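Gadget Corner: the Korisik hand gripper

Readers who followed our April item on folding machines will recall that we ended it poorer and with the same pile of laundry. This time the offer is more modest. Korisik, sold through Flekuver, is a two-fingered gripper you hold yourself. You do the chore, the tool goes through the motions with you, and the kit is meant to help a robot learn the job later. For now, then, the robot is you.

The loan kit costs $223 for 2 weeks, of which $200 is a deposit. Sudheer Kotian signed for ours and took the instructions home to read, so the rest of us managed without.

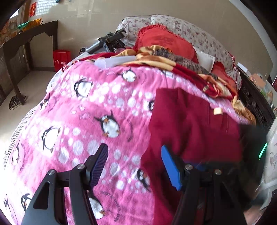 Korisik over the penguins, crimson laundry to the right and a cat curled up farther back.

The finger pads are the best part. They come in two blues, one navy and one brighter, which makes "left a bit" easier to say to a person holding the thing. Fleece suits them. Thin cotton we found fussier, and socks are a matter of luck. The grip gets tiring after three garments, a point the leaflet passes over in silence.

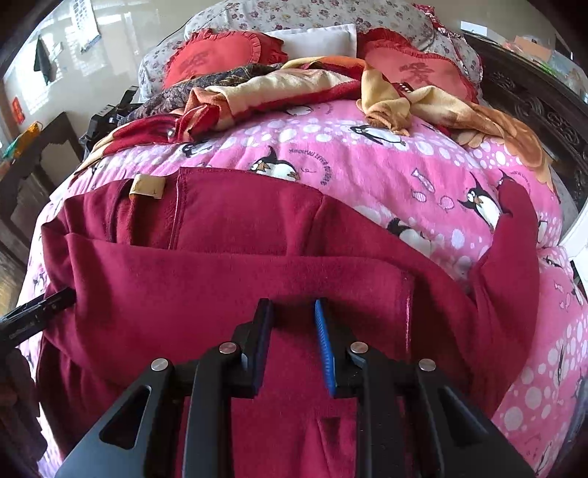

Both fingers down on the sweatshirt, just below the fold.

Sreekumar Kartha thinks the price is fair for anyone building a robot and silly for anyone who owns a sweatshirt. I would add that Flekuver answers email promptly and that the carrying case does not close.

Loans from the Dukville branch must be booked by 10 September 2020. Ask for Arumugam at the desk, and bring your own laundry.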